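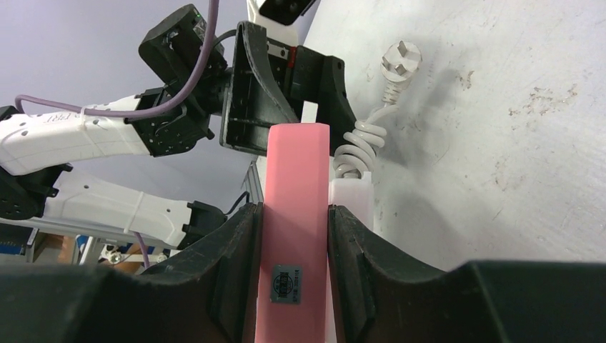

The pink one, standing on end. Label on the front is tiny.

Quick review of the Gulum travel power set, had it since September. Mine came as three bits in a pouch — pink power bank, cube socket adapter, white extension cord. Got it from Bedoya for 22 bucks, which is cheap, so keep that in mind.

Power bank first. Rated 2000, so small. Gets my phone partway and then it's done. Fine for a bus ride, not for a weekend. Nice in the pocket tho, soft corners, no scratchy edges. Deisy Huaranga has the same one and says hers is slower than mine. Could be her cable.

Cube is the best part. Bright yellow, so I never leave it behind in a hotel. Grips plugs well, maybe too well. 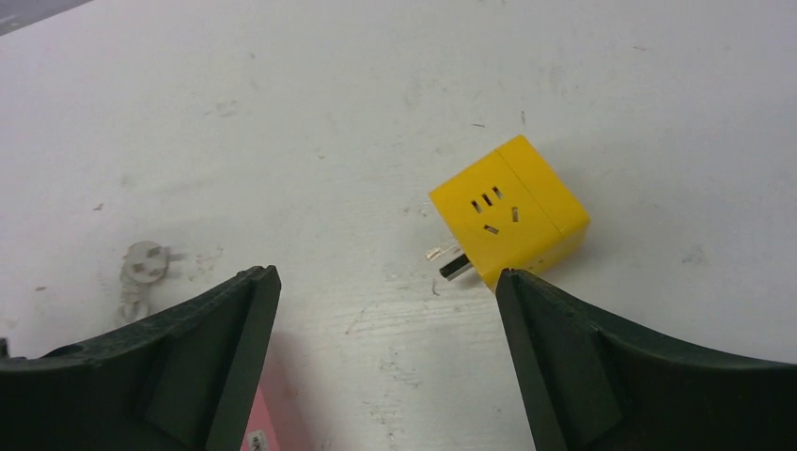
Does the cube change the voltage?
It only changes the plug shape. Check the label on your charger before you plug in anything.

Cord is the weak spot. Stiff, won't coil flat, and white was a bad pick becuase it shows every mark. Undo any knots before you use it, no cord likes being run bunched up. I'd buy the cube alone if they sold it that way.

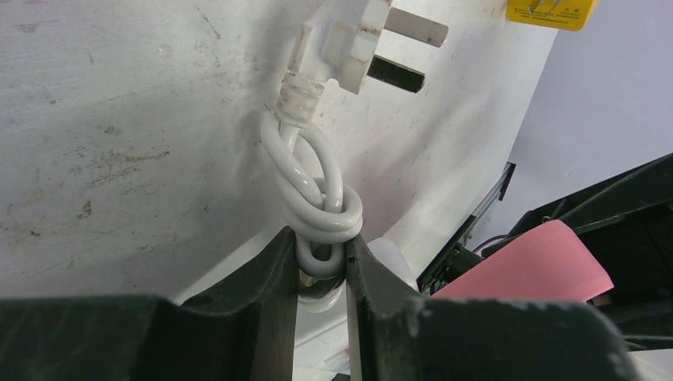
Cord knotted up below the plug. Gray marks on the plug body too.

3 out of 5. Cube gets a 5, cord gets a 2.

— Maribel Londoño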